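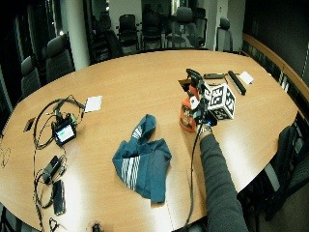
Clear space (logo design)

Print this article | E-mail this article
Last updated Saturday, January 13, 2018

Clear space is the empty margin that has to be kept around a logo wherever it's used. You'll also see it called the exclusion zone, the safe area, the breathing room or (my favourite, from a printer I used to share a driveway with) the moat. I use "clear space" all through this entry, mostly out of habit, and I cross-reference the others where they crop up.

I've been writing brand guidelines for small firms for a good while now, and I reckon this is the rule that gets read least and broken most. It usually sits on page four or so, right after the bit where the client's story is told and just before the colours, and people flick straight past it on the way to the colour numbers!

How it's measured

The margin is nearly always given as a proportion of the logo itself, so that it grows and shrinks along with it. A fixed measurement in millimetres is fine for a business card and hopeless on the side of a truck. The designer picks some part of the logo, calls it x, and then asks for one x, or half an x, on every side.

Popular choices for x are the height of a capital letter, the width of the letter "o", or the height of the symbol if there is one. I like using a letter, as anybody with the file open can copy that letter, drag it to the edge and check. With the Janeck identity, a joinery firm I still do bits and pieces for, x is the capital J, and that turned out to be a slightly silly pick on my part. The J hangs below the baseline, so half the people measuring it included the tail and the other half didn't. The second edition of the guide says "the capital K-height", which isn't a letter that exists in the logo as a capital, but they all seem to get it.

Some guides ask for different amounts on different sides. You see this when a logo has a tagline underneath, or a long flick coming off the last letter. I try to keep it the same all round unless there's a really strong case, because a rule with two numbers in it is remembered as a rule with no numbers in it.

What has to stay out

Normally the clear space has to be free of type, other logos, rules, the edges of photographs and the edge of the page. Background colour is allowed to run through it. So is a photograph, if the logo is sitting on top of one, though then you get into the murkier question of what counts as a busy area. Guides tend to say "a calm part of the image" and leave it there. I've written that sentence myself plenty of times and I couldn't tell you where calm stops.

The page edge is the one that causes arguments. If a logo is meant to be bled off the side of a poster on purpose, the clear space rule is plainly being ignored, and the guide should say so and give that layout its own page. Bruketti, a coffee roaster, crops its logo on every bag and has a spread in the guide called "When we crop". It's a lovely piece of writing and I'm quite jealous of it.

Clear space and minimum size

These two are often printed side by side and get muddled. Minimum size is the smallest the logo can go before it falls apart. Clear space is how far away everything else has to be. They do affect each other, though. A logo at minimum size with a proportional margin ends up with hardly any room at all, so a few guides add a floor: one x or 4 mm, whichever is larger. I've come around to this and put it in everything now.

On screens

Here's where the old rule starts to creak. An app icon or a profile picture is a small square or circle, and if you kept the full margin inside it the logo would be a speck. Most guides now give a separate, tighter drawing for these spots, often the symbol by itself, with the margin already built into the file. Build it into the file! It saves everybody a lot of grief.

Website headers are the other sore spot. The menu creeps up on the logo from the right as the window narrows, and what looked generous on the designer's monitor ends up jammed. I ask developers to treat the clear space as padding on the logo, so the menu has to fold away before it can get in. Some of them do.

Partner logos

When two or more logos sit in a row, each one brings its own margin, and the question is whether the margins overlap or stack. There's no agreed answer. In a sponsor strip I let them overlap and use the bigger of the two, otherwise the row gets very long very fast. A thin vertical line between the logos is common in joint branding, and it usually goes at the halfway point of the gap.

For the Noltmont arts festival I once laid out a sponsor page in which every logo was given its full margin and none were allowed to share. It needed a fold-out. The following April we did it again with shared margins and it went on a single page, and not one sponsor rang up about it.

How much is written about it

Very little, considering. The Boström guide, which I keep on the shelf by my desk and pinch from shamelessly, runs to 318 pages and gives clear space one of them: a diagram, a caption and a whole lot of white paper (practising what it preaches, I suppose). It also shows the logo turned 90 degrees for use on spines, and notes that the margin turns with it. I'd never thought to say that before I read it, and it does get asked.

Common mistakes

The ones I see over and over are a web address tucked in underneath as if it were a tagline, a box drawn tightly around the logo to "make it pop", and the dotted guide lines from the diagram being copied into finished artwork. That last one made it onto a printed shopfront near me. The lines are still up there, and very neatly cut in vinyl too.

Related entries

Baseline
Co-branding
Cropping (layout)
Lock-up
Minimum size (logo design)
Padding
Style guide
Tagline
Wordmark

Print this article | E-mail this article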